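About Welteo

Welteo is a laundry and linen care company in Ultcombe. We wash, dry, fold and deliver household linens for families, short-term rentals, small inns and a few restaurants. We also teach folding classes in the evening and sell a small range of cloths and storage baskets.

How we started

Evanthia Tzavaras started the business in a rented unit behind the Hastby hardware store, with 2 washing machines and a delivery route she drove herself. She had managed housekeeping at an inn for most of her working life and had strong opinions about towels. Most of the first customers were people who owned one or two rental cottages and had no good place to dry sheets in the winter.

The folding side came later. Customers kept asking how we got the dish towels and throws to come back the same size every time and sit flat on a shelf. Evanthia began showing people at the counter when she had a minute, then after closing, and then there was a sign-up sheet. The classes have run since that first October, with a break in the summer when the rental trade takes up all our hours.

We moved to our present building when the old unit got too small. The washing floor is at the back, the pressing room is next to it, and the counter faces the street. Folding practice has its own tables.

How we fold

A good fold needs a flat surface. We work on a white one, wide enough to open out a full-size towel without any of it hanging over the edge. White makes it easy to spot a loose thread or a stain that did not come out, and a piece with a stain goes back to the washing floor before anyone spends time on it. We wipe surfaces down at the start of each shift and again after lunch. They do pick up marks with use. 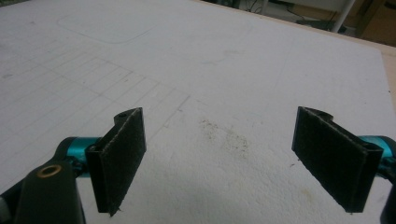
The white work surface, showing some wear.

The method we use is simple, and we have kept it the same for years so that anyone on the staff can pick up where someone else left off:

Take the piece out of the basket by a corner and find the next corner along the short side.
Hold it up and stretch it gently until the worst of the wrinkles drop out.
Lay it down square to the table.
Fold in half the long way, smooth from the center out, and fold again to the shelf width.
Stack with the folded edge facing you.

Stretching is the step new people skip. Cotton that goes down crooked stays crooked, and smoothing a crooked piece takes longer than picking it up and starting over. On long pieces such as table runners and throws, it also helps to keep the cloth over the basket until both ends are in hand, so the middle doesn't drag across the table and pull the rest of the stack along with it.

We don't use spray starch unless a customer asks for it. Restaurant napkins are the usual exception.

The Khalaf fold

People ask about this one. It is the name we use for the compact fold taught in our second class, in which the piece is brought down to a third of its width and the loose end is tucked into the last turn — no pins, no ribbon. It suits hand towels, baby blankets and light throws. It doesn't suit anything with a heavy fringe, and we have stopped trying to make it work on bath mats.

Baskets

We sort into open baskets and have never liked lidded bins for clean linen. A person folding should be able to see what is coming next and reach it without bending. Our favorites are woven plastic with a slot in the rim to hold on to. They are light, they rinse clean, and they don't snag a loose weave the way a cracked wicker basket will. Green ones are the easiest to find again on a crowded table, at least in our experience.

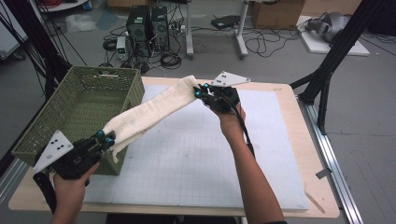 Stretching a long cream cloth over an olive-green basket.

If you drop off linens in your own basket, we will return them in it. Please put your name on the underside. Masking tape is fine. Baskets left at the counter without a name are kept for a month and then put into use.

What we take

We handle sheets, pillowcases, towels, tablecloths, napkins, runners, throws, cotton blankets and washable curtains. We take comforters up to queen size. We don't take rugs, leather, down pillows or anything marked dry clean only, and we can't accept pet bedding.

A standard household order comes back in two working days. Rental customers on a regular route get same-day turnaround if the bags are with us by 8:30 in the morning. In a normal week we return roughly 2000 folded pieces, most of them towels.

Large orders are welcome. For anything over 200 pieces, such as linens for a wedding or a reunion, please call ahead so we can set aside shelf space and agree on a pickup time. Linens for events are counted in and counted out, and you get a copy of both counts.

Classes

Our classes are small and everyone works standing up. The first covers towels, pillowcases and flat sheets. The second covers fitted sheets, runners, throws and the Khalaf fold. You don't have to take them in order, although most people do, and the fitted sheet section goes better if your corners are already reasonable.

Bring a few clean pieces from home, including one that gives you trouble. We supply the tables, baskets and practice cloths. Children over ten can come with an adult. Dates are posted at the counter and on the classes page, and a place is held once the fee is paid.

Visiting us

The counter is open from 7:30 in the morning until 6:00 in the evening. Parking is on the street, and there is a loading space by the side door for anyone with heavy bags — ring the bell and we will come out with a cart. Route customers who need to change a pickup should call before 4:00 in the afternoon on the day before.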